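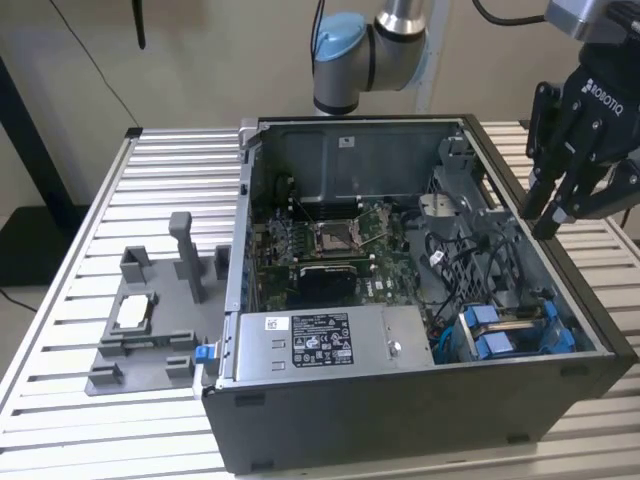
About Kiletti

Kiletti plans and specifies robot work cells for companies that take apart, test or rebuild computers and other office equipment. We do not sell robots. Clients come to us before they buy, usually with a quote from an integrator in hand and a budget cycle that closes in November, and we tell them what the cell will cost to own, what it will do to their floor space and where the quote is thin.

The firm was started by Mei-kuen Choi, a manufacturing engineer who had spent her career on the purchasing side, and Kittipong Yensuk, who ran test benches for a server repair business in Fellmont. There are now 14 of us. Our office and bench area share one building on the Stimham road.

What we do

Most engagements have the same parts. We begin with a task list taken at the client's own benches, timed by hand, with each step marked as suitable for a robot, suitable with a fixture, or better left to a person. Removing a side panel and removing a processor are both "disassembly" on a quote, but they need different grippers, different cycle times and very different error handling, and we price them separately.

Next comes the equipment schedule. It lists arms, grippers, tables, fixtures, cameras, controllers, guarding and spares, each with a purchase price, a lead time and an expected replacement year. Integration labor is shown on its own line. So is the client's own staff time, a figure left out of most budgets we are asked to review.

The last part is the bench trial. Before a client signs for capital equipment we set up the steps that carry the most risk and work through them on the client's own model of machine. 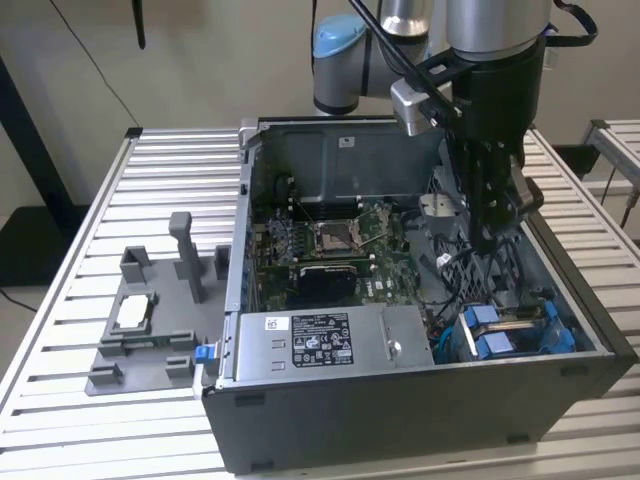
Trial results are reported step by step, with failed attempts included. A step that needs a person to reset the part is recorded as a failure even when the next attempt succeeds. The schedule is then revised, and the client receives both versions so that the changes can be traced.

Fixtures

We print trial fixtures in-house and charge for them at cost. A printed fixture is adequate for finding out where a part needs to sit and how much clearance the fingers need. For production we normally budget for machined replacements and allow two revisions of each. Clients who handle many models should expect fixtures to be a recurring cost and should carry them under operating expense if their accounting rules permit.

Figures from our own work

As of Mar 25, 2019, we have completed 74 equipment plans. Of these, 48 led to a purchase. In four cases we advised the client to buy nothing and improve the manual line, and they did so. The remainder were deferred, reduced in scope or are still under review. The longest task list we have prepared ran to 214 steps, for the Painemal refurbishing plant.

How we charge

Planning work is quoted at a fixed fee once the task list is agreed. Bench trials are charged by the day, with fixture material added. We accept no commission, referral fee or volume rebate from equipment makers or integrators, and our contract says so.

Before you contact us

Please have the following ready: monthly volume by model, current labor hours per unit, a floor plan with power and air drops marked, and any quotes already received. If the quotes are under a confidentiality agreement, tell us first and we will sign a matching one. Inquiries about planning go to Mei-kuen Choi. Questions about trials and bench dates go to Kittipong Yensuk.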